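# Letham Dry Goods Jars

The Letham range is supplied by Merkero for kitchens in residences, schools and small guest houses. Each jar is a plain glass cylinder closed by a light wooden lid. The range is intended for grains, dried beans, seeds and similar goods which are kept at room temperature and used within a few months.

Jars are offered in two heights, Tall and Low. The Tall jar (item 2308) takes up little shelf width and is suited to barley, rice and short pasta. The Low jar (item 511) is recommended for larger items such as lotus seeds, and for anything served with a scoop. The lids lift off by hand and have no clasp or hinge.

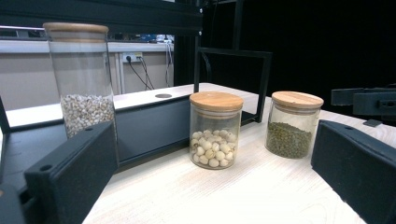 Qistina Santoso writes that she keeps mung beans in the Low jar and would have liked a place on the lid for a date. Merkero does not print on the lids at present. A pack of 22 paper labels may be ordered with any set, and customers are advised to place the label on the base, where it will not hide the contents.

## Care

Glass bodies may be washed by hand or in the upper rack of a dishwasher. Lids must be wiped with a damp cloth and left to dry fully before the jar is filled again. They are not to be soaked. A lid that has become tight after washing should be left off the jar overnight.

Old stock should be emptied before new stock is added. Fine crumbs left at the bottom of the jar can be removed with a dry pastry brush.

## Ordering

Jars are sold singly or in mixed cases of 18. Orders from institutions are handled by the Trevstead office and should state the item number and the quantity of each height. Replacement lids are available for both items and are sold without the glass.

The Yusof scoop, formerly included with the Low jar, is now listed separately. Orders for delivery before the end of December should be placed by the first working day of that month.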